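Teleop notebook, Clirkel sim bench, April

Starting at 4 in the afternoon, which is never a great idea, but the headset was free! 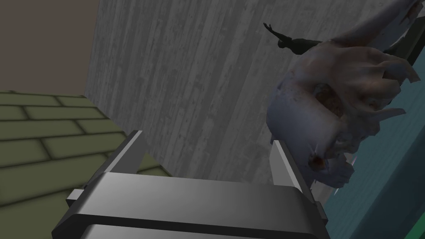

Wrist view in the sim, jaws open, carcass-looking thing up and to the right of them. Concrete wall behind.

So the plan for today was 25 clean demos of the "approach and grasp something lumpy" task, driven by hand with the controller, scene layout shuffled every time. The randomizer (Plivdale build, 61 objects in the pool now) picks whatever it likes, and this round it served up the big plucked-bird-looking mesh with a little dark humanoid figure at its upper left, one arm in the air. I've started calling the bird "dinner." Please don't put that in the object list.

Notes on driving it, mostly so I remember tomorrow:

Lumpy meshes are HARD from the wrist view. With a box you get nice straight edges to line up on, but with dinner I keep looking at the tip of the right finger and guessing how far behind it the surface is. My guess is usually short. What helped was sliding sideways a little before going in (the parallax tells you a lot more than staring does), then closing slowly. I also turned the translation scale down to 60 percent and my hand stopped shaking, or at least the gripper stopped showing it.

Do NOT reach in with the wrist already rolled. I did that for the first few and every single time I ended up unrolling halfway through, and that wiggle goes straight into the recording. The policy we trained on last month's batch learned somebody's wiggle beautifully. Pretty sure it was mine.

Collision shape question for whoever owns the Ferkeck importer: does it still wrap everything in one convex hull? Contact on the bird felt way too early on one side, like touching a balloon around it, and there's clearly a hollow in the middle of the mesh that I'd love to be able to hook a finger into. If it's hull only, fine, but then we should say so in the task notes and quit asking people to try it.

Also the reset button. I hit it with my thumb when I meant to hit "save" and lost a good one. Can we please swap those, or put a long press on reset? I asked on the Lã channel too.

Logging is set to drop anything over 400 steps. I went over on a couple where I was being careful, so careful is apparently not allowed. I'd like to raise the limit before the next batch but want to check what the loader does with longer episodes first.

Stopped a little after 6 and short of 25, wrist getting sore. Left the controller on the charger and the scale at 60, so change it back if you like yours fast. Still to do: replay the saved ones at half speed and throw out the early rolled-wrist ones.

Clirkel bench notebook | Questions: ask on the Lã channel | © Clirkel | Back to top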